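**Serving tray** (also *carrying tray*) is a shallow, flat-bottomed container with a raised rim, used to carry food, dishes or small objects, and to keep them together on a counter or table. The common household form is rectangular with rounded corners.

## Construction

Plastic trays are normally made by injection molding or compression molding. The rim stiffens the floor against bending and stops round or rolling items from leaving the tray when it is tilted. Corners are rounded because sharp internal corners concentrate stress and are difficult to clean.

The floor may be smooth or textured. Textured floors carry a shallow repeating pattern, often of diamonds, cut into the mold tool. The pattern reduces sliding and hides scratches, but holds more residue than a smooth floor and needs a brush when washed by hand.
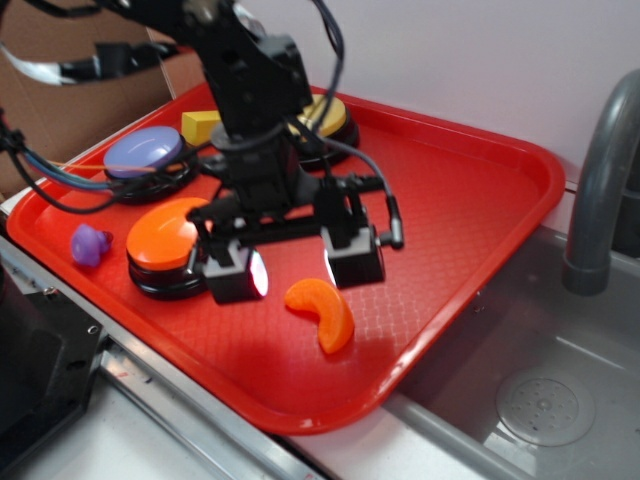
Color is added to the resin before molding, so that wear does not expose a different shade. Strong colors such as red are used in cafeterias and schools to separate trays by purpose. In the home they have the practical effect of making pale items easier to find.

## Use as a sorting surface

Trays are widely used to hold loose parts, toy blocks, push buttons, beads and craft supplies. The rim defines a work area that can be lifted and moved with its contents. In a 2-tray arrangement, unsorted items are kept in one tray and finished items in the other.

Arnulfo Benavides, in a handbook for the Llanos school supply cooperative, recommended a maximum of 10 objects per tray for young children. Brayan Bedoya later argued that the limit should depend on floor area. The Pitier catalog lists its standard sorting tray as model 501.

## Care

Trays used near a sink should be dried before stacking, as water held between nested rims leaves mineral marks. Abrasive powders dull the surface. Hot pans can warp the floor permanently.

## See also

- Cafeteria tray
- Parts bin
- Tea tray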